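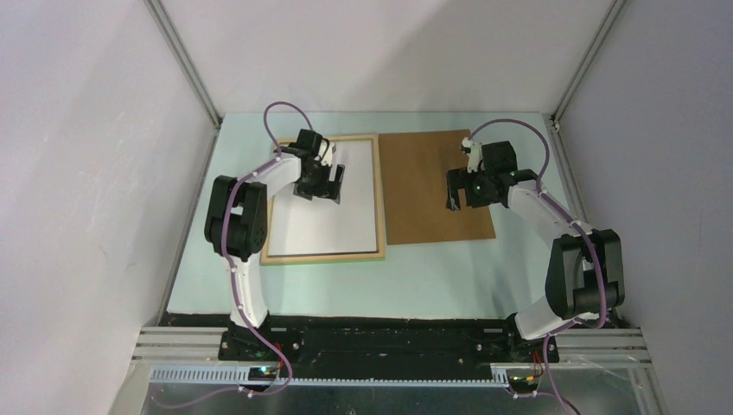 Home | Projects | Build Log | Tutorials | Contact

Whitfield Robotics Club
Tutorial 11: Wiping a framed board with two arms

Print this page | E-mail this page

This task uses both arms of the Brondside cell. The left arm wipes the white panel of the framed board. The right arm holds the brown sheet flat and later slides it aside. Read Tutorial 10 first if you have not yet homed an arm.

Setup

1. Place the framed board upright on the left half of the table.
2. Lay the brown sheet against the right side of the frame. A small rotation is fine. The planner corrects it.
3. Check that each purple cable has a free loop above the wrist. A tight loop will stop the wrist joint before it reaches its limit.
4. Start with both grippers empty and hanging above the work.

Running the task

Load the file tania_wipe from the Hekero folder. Set the speed to 50 percent for the first run. Move each arm by hand control to its start pose and press Store. The left arm should read 298 mm from the base in x, and the two values must match within 2 mm.

Hand the cloth to the left gripper and close it. Run one pass without contact, then lower the tool by 1 mm steps until the cloth touches the panel. Do not press on the frame.

If the controller shows error 861, the forearms are too close. Back the right arm off first, then clear the error and store the start pose again.

Save the log under your team name before you power down.

Contact the club | Copyright Whitfield Robotics Club | Back to top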